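Kemberg wall rail and Kabbaj steel counter, four months in

I bought both of these in November for the studio apartment I rent out, and they have been in use since. Posted Mar 20, 2023.

The rail first. It is a plain black metal bar that mounts straight to the wall. Mine went onto brick, in a building from 1914, and the old mortar crumbled when I drilled into it. Mostafa Bouzid did the second attempt with longer anchors, into the bricks themselves, and it hasn't moved. The screws in the box are too short for anything but new masonry.

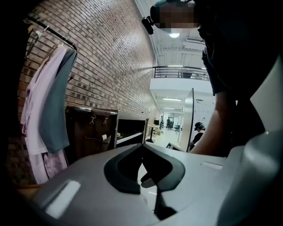
Thin wire hangers slide well on it, but a heavy hoodie pulls them out of shape at the shoulders, so budget for better ones. There is enough height under the bar for a case or a pair of boots. The rail cost me 40 dollars and I would buy it again.

The counter was 700, plus 140 for delivery, and I have more reservations. The raised metal edges between the compartments keep things apart and stop a spill from spreading. They also make wiping down slow — crumbs collect in every corner. The polished parts show fingerprints within a day. Round cups and bowls tend to end up on their sides if you put them down in a hurry.

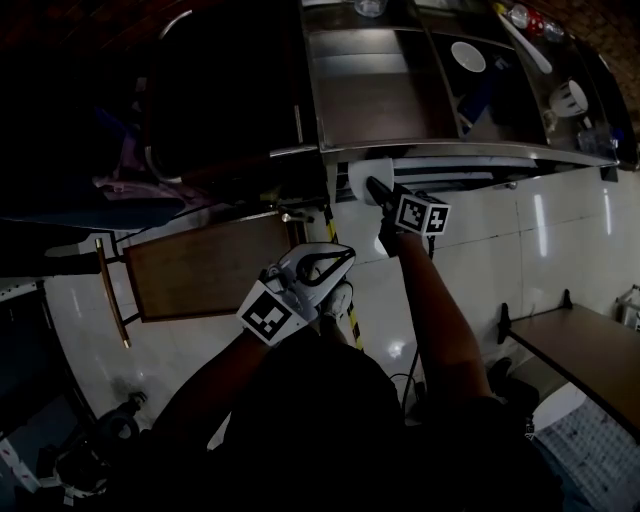 The counter from above, with a bowl and a mug in the compartments.

Amr Tahiri has the Cernance version, with a flat top and no dividers, and says it cleans up faster. If you cook every day I would look at that one first.

Rail: four out of five. Counter: three.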